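Notebook, sim teleop bench
10 October 2020

Door task, second collection block. Operator: Taras. Second seat: me (Nuala). Evanthia on the recording side until lunch.

Carried over from last time: the left hand controller drifts when it is parked on the desk. Re-zeroed before each batch, and the drift stayed below what I can feel in the arm. Still want Nazar to look at the bracket.

Set-up as before. Mahuika scene set, hallway with doors opened to different angles, random textures on walls and floor. Robot starts at the near end, both arms forward. Base driven with the foot pedals, arms with the hand controllers, grippers on the triggers. Operator sees the head view only. Janka asked again whether we should give the operator a top-down inset. I am against it: the policy will not have one, and demos made with extra information teach the wrong corrections. Left it off.

Target for the block was 1000 demos kept. We got 744. Most of the shortfall is my doing, see below.

Batch 1. Single door, push to open. No trouble. Taras is now fast enough that the episodes are shorter than the ones from May, and the old time limit could come down. Did not change it mid-block.

Batch 2. Two doors, both already part open, robot to pass between them without touching the left one and closing the right one behind it. Much slower. The right gripper has to get to the lower part of the door while the base is still moving, and the operator loses sight of the fingertips against the wood texture on some seeds. Taras got into the habit of stopping the base, placing the hand, then driving on. It works but gives a long still section in the middle of every demo. Asked him to keep the base creeping instead. Success went down, then came back after a break.

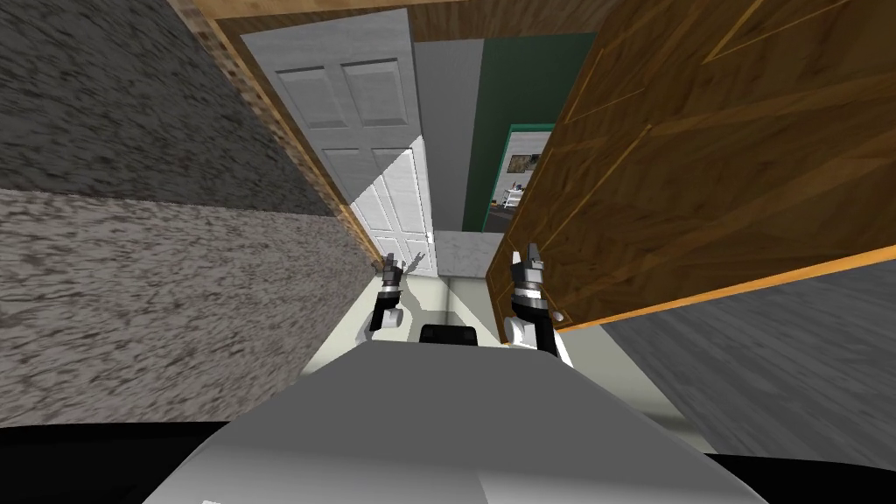 Batch 2, head view. Right gripper up against the wooden door, left one held short of the white door.

Note on the arms: they sit low in the head view with the grippers pointing up, so most of what the operator judges distance by is the two fingers and their shadows on the floor. On pale floors this is fine. On the dark floor textures the shadows go and the approach gets cautious. I would rather keep the dark floors and accept slower demos than filter them out.

Batch 3. Same as 2 with the door weights randomised. Stopped early. The heavy setting was wrong: I had typed the hinge damping into the friction field, so the door stuck and then swung free in one jump. Taras said it felt like a stuck drawer. All episodes from that config are thrown away, including the ones that ended in success, as the arm motion in them is a fight with the hinge. Corrected the file and checked it by hand with eight slow pushes at each weight. Re-run is on the list.

Recording. Evanthia found that the Posine logger was writing gripper commands at the controller rate and joint states at the sim rate, with no shared clock. Fine for replay, bad for training. She now stamps both from the sim step. Older episodes can be realigned from the trigger edges, she thinks. Janka to confirm on 400 of them before anyone touches the rest.

Replay check. Played back a sample of batch 2 open loop. Nearly all end where the original did. The ones that don't are all cases where the forearm brushed the door edge, so contact is the sensitive part, as expected. Marked them with the contact flag, kept them in.

Disagreement with Nazar about failures. He wants failed demos deleted at source, to keep the disk tidy. I want them kept in a separate folder with the operator's one-line reason. Kept for now. Disk is not the limit – operator time is.

To do:
– re-run batch 3 with the corrected hinge file
– Nazar: controller bracket, and the pedal dead zone while he is under the desk
– Janka: realignment check
– ask Heltico whether the spare hand controller is on the same firmware
– write down the creeping-base instruction properly, so that the next operator gets it before the first batch
– Taras off the bench after two hours at most, his error rate climbs after that

2 comments · 0 shares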